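How to decide whether a job belongs on the edge box or in the cloud

Every vendor deck I have sat through this year has had the word "edge" in it, usually next to a drawing of a factory with lightning bolts coming out. Most of the sites I look after don't need half of what is in those decks. Some do. The steps below are how I sort one from the other before anyone signs for hardware. You need a shell on the gateway, read access to the cloud bill and an afternoon.

I run this on Skavon gateways at our Brarwood site, with the central side hosted by Kerau. Swap in your own kit. The commands differ, the arguments don't.

Step 1. Write down the deadline

For each job, write how late the answer can be before somebody cares. Get this from the people who use the output. The supplier will tell you everything is real time. At Brarwood we had 21 jobs tagged "real time" in the config, and when I asked what happened if the answer came a minute late, the reply for most of them was a shrug.

If nobody can name a deadline, put the job down as "no deadline" and move on. Don't let it be upgraded later because it sounds important.

Step 2. Measure the round trip yourself

Do not use the figure on the brochure. Send a payload of the real size from the gateway to the cloud endpoint and back, and log the time for each one. Do it at a busy hour and again at 2 in the morning. Keep the slowest results as well as the average, because the slow ones are what will get you phoned.

Ours averaged 44 milliseconds, which looked lovely until I sorted the column and saw the tail. Small test packets flatter the link. If the job sends pictures, test with pictures, at the resolution and compression you will use in service. 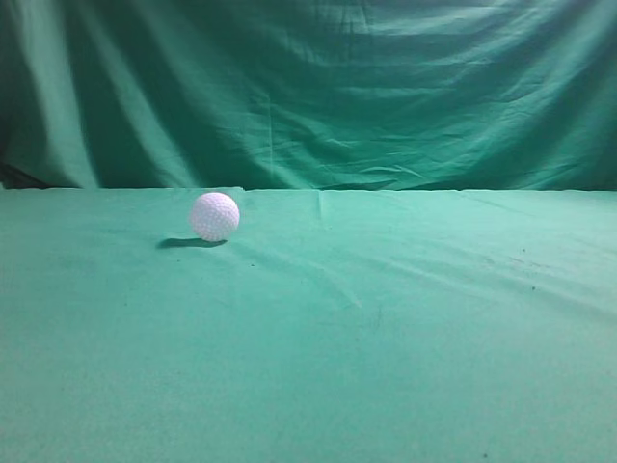
Step 3. Strike off the jobs that don't need to be local

Compare the two lists. Any job whose deadline is comfortably longer than your slowest round trip goes in the cloud column. Anything marked "no deadline" goes there too. You will get pushback at this point, usually about privacy or bandwidth. Both can be fair. Ask for the rule or the bill that proves it, and if neither turns up within a week, leave the job where it is.

Step 4. Pull the plug

Take the uplink down for 5 minutes in a quiet period and watch. Tell people first. I have seen "edge native" software refuse to start because it couldn't reach a licence server, which rather spoils the point of having it on site.

Note for each remaining job:
- whether it kept working
- whether it queued its results or dropped them
- what it did when the link came back

The last one catches people out. A gateway that wakes up and sends its whole backlog in one go can knock over the thing it is reporting to.

Step 5. Price the box properly

Add up the hardware, a spare, the support contract and the hours someone will spend patching it. Bettencourt, the scheduler we use, has a cost page that leaves out the spare and the hours, so its totals always favour buying more boxes. I don't think that is an accident, but I can't prove it either. Use a spreadsheet.

If what is left in the edge column would fit on the hardware you already own, stop there and buy nothing.

Troubleshooting

Round trip times jump about wildly: check whether the backup runs over the same link. Ours did.

Job passes step 4 but fails in a real outage: look at DNS. The cached entries probably outlived your test.

Clock drifts on the gateway once it is offline: point it at a local time source and run step 4 again.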